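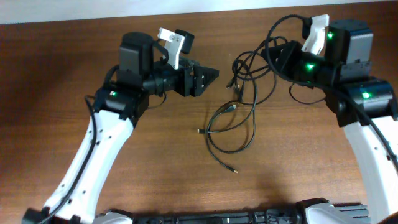

Do Labels on Chargers and Cords Cut Down on Waste?
Project report, Radoslava Skála

1. What we were told

The Korkach residence hall started its "Tag Your Cord" plan in May. Every student got a sheet of paper tags and was asked to put one on each charger and cable. The flyer said this would stop people from buying new cords when they already owned one. It gave no source for that. I wanted to see if it held up.

2. What I did

I handed out 313 short surveys on two floors, Fosa and Plomar, and got 200 back. Fosa had the tags. Plomar did not. I also talked to 15 people in the Macapagal lounge, mostly in the evening after 8, so night owls may be overcounted.

3. Results

Of the 200 people who answered, 61 said they had bought a cord in the past term that they did not need. They were split almost evenly between the two floors. If the tags helped, I can't find it in these answers.

Most people on Fosa had used a few tags and then quit. Two told me the paper came off in their bags. One had tagged everything and still bought a second laptop charger, since the first was at her parents' house – no tag fixes that.

4. Problems with my own numbers

People are bad at remembering small purchases. "Did not need" is also a fuzzy phrase, and I should have asked for receipts or at least a price. The floors differ too: Plomar has more first-year students, who come with new gear.

5. What I would try next

A shared drawer of spare cords by the front desk, with a sign-out sheet. I have doubts about that as well, but the sheet would at least leave a record to check.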